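March 24, 2023

Diary of the Secretary, Citlow Public Library

The morning was given over to the Padeo reading room, where the shelving survey has reached its final stage. The local history collection now stands at 2,321 cataloged volumes. The capacity of the present shelves was set at 3,000 when the room was furnished, and the difference is smaller than it sounds, as the bound newspapers take up twice the depth of an ordinary book and cannot be stored upright. I have asked that the newspapers be measured separately and that the result be entered in the register before the end of the month.

A letter was received from Goltent, the bindery, regarding the repair of the parish maps. The firm proposes to return the first group in May. It asks whether the linen backing should be replaced throughout or only where it has lifted. I replied that the backing should be kept wherever it is sound, and I enclosed the condition notes from the last inspection. The invoice for the earlier work was found to be correct and was passed for payment.

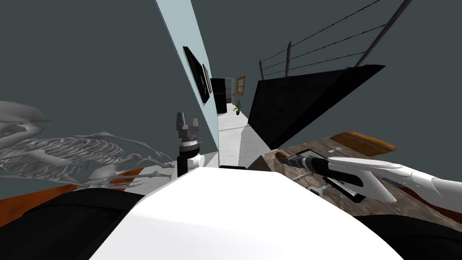 The reply also raised the matter of transport. On the previous occasion the maps traveled rolled, and two of the tubes arrived with dented caps. It is my view that flat cases should be used from now on, and I have requested a price for them. The additional cost will be charged to the conservation budget, which has so far been underspent.

In the afternoon I attended the monthly meeting on opening hours. The proposal before us was to extend evening service on the Yook branch by one hour, beginning in May. A total of 70 written responses had been received from the public. Most were in favor, although several asked that the quiet study area be kept apart from the evening language classes, and one objected to the language classes altogether. The discussion was orderly and rather long.

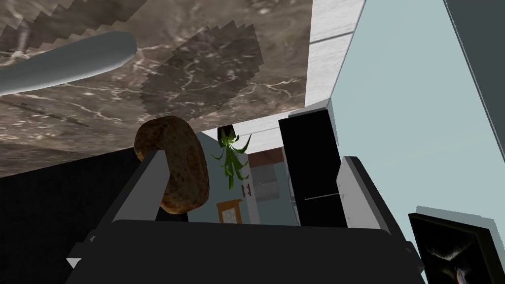
A member of the public seated near the door remarked that the extra hour would be of little use if the last bus continued to leave before closing time, and asked whether anyone had written to the bus company. The chair acknowledged that no letter had been sent. It was agreed that I should draft one, and that the vote should be put off until an answer is in hand.

Correspondence was closed at 5. The draft to the bus company is on my desk and requires a second reading. The key to the map cabinet has been returned to its hook. I have still to find the measuring tape for the newspapers.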